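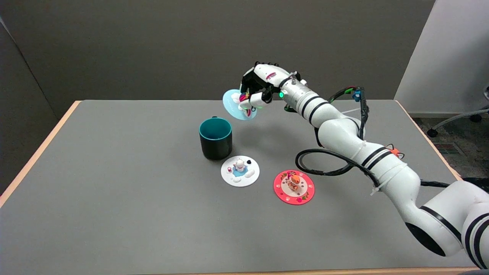
Keeping the hand honest

The cell at Canholm is a grey-topped table, one white arm and a hand with black fingers, and most of what goes wrong with it goes wrong in the cables. Lorna Chisholm has looked after it since October. She starts before eight, with the power off, and runs a thumb along the black cable from the wrist down.

"You want slack, but you don't want it catching," she says. The loop under the middle of the arm hangs low over the table, and she left it that way after a tighter run pulled a connector out at full reach. Zip ties go on the lower segments only. She cuts them off and fits new ones every 600 hours.

Then the power goes on and she waits for the green light near the wrist. The hand gets its own check, on three small discs with figurines on top - one light blue, one white, one red - and a dark teal mug. A disc has to be pinched near its side and lifted over the table without dropping. Six clean lifts and the cell goes back to work. Anything less and the fingers are set again from scratch, a job of an hour or so.

The log, kept in a program called Skellumeo, stood at 3,323 lifts when I visited. Every 1,000 the finger pads are changed. Nisbet, who supply them, suggest going longer. Chisholm tried it once and had a week of slipped discs.

The wrist joint is next. It has a slight click when it turns left, and she has ordered a bearing.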